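Brinley hold on at Enavstead, cup place safe

April 15, 2026

Brinley are through to the regional cup semi-final after a scrappy 6-5 aggregate win over Enavstead. Second leg finished 2-2 on the night. Heavy pitch, plenty of fouls, a late scare.

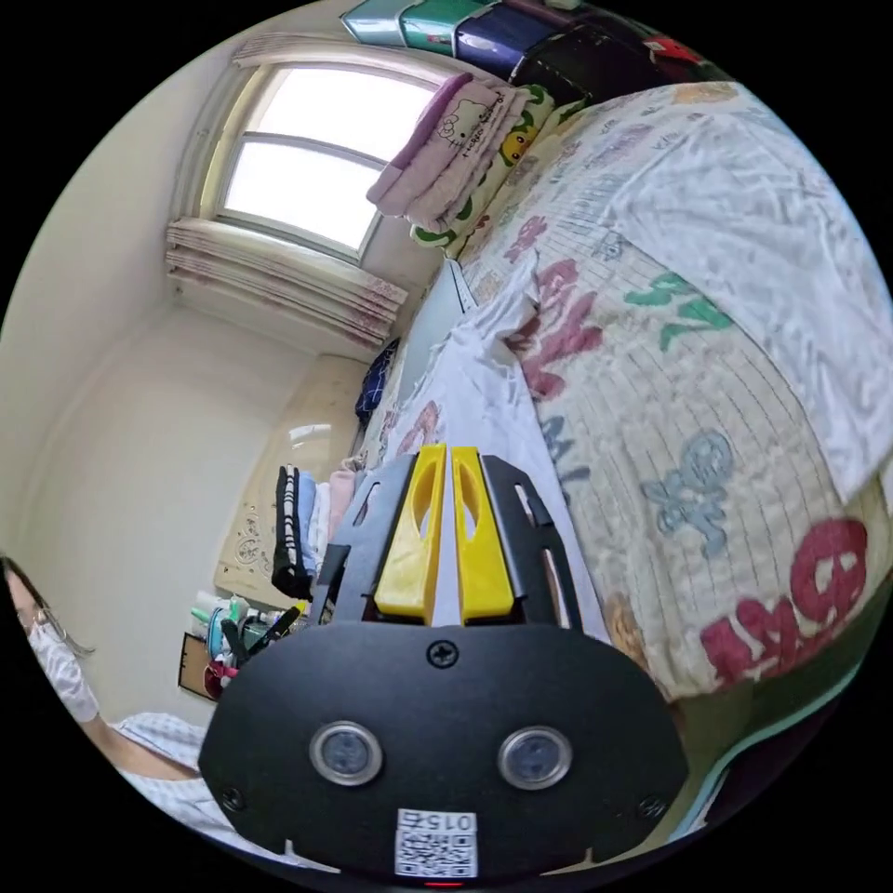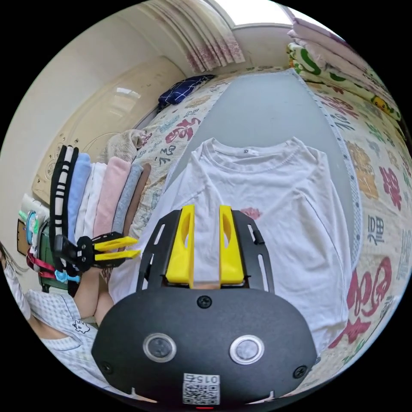
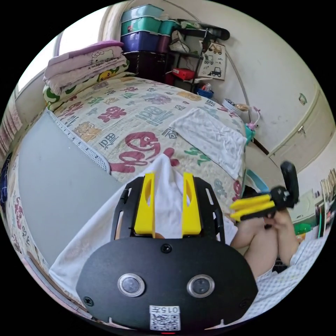
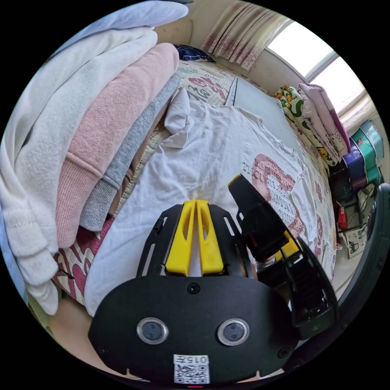
Enavstead went ahead early from a corner the Brinley back line never dealt with. Equaliser came before the break, low shot, in off the post. Brinley then led through a penalty that the home bench was still arguing over at full time. Enavstead got their second with 5 minutes left and threw everybody forward after that. One header over the bar, one cleared off the line, whistle.

Attendence was given as 2,155, the best at the ground this season.

Brinley were without their on-loan midfielder from Marín, who took a knock to the ankle in training. The club expects him back for the semi-final. His loan runs until June and talks over a longer stay have started, though no fee has been agreed. Both sides said to be keen.

Enavstead go back to league business with 6 games left and are still looking over their shoulder. Two defenders are one booking away from a ban.

Semi-final draw to be made at the Nistero ground, with the tie played over one leg this time. Ticket details will be on teh club site once the date is confirmed. Season ticket holders get first pick.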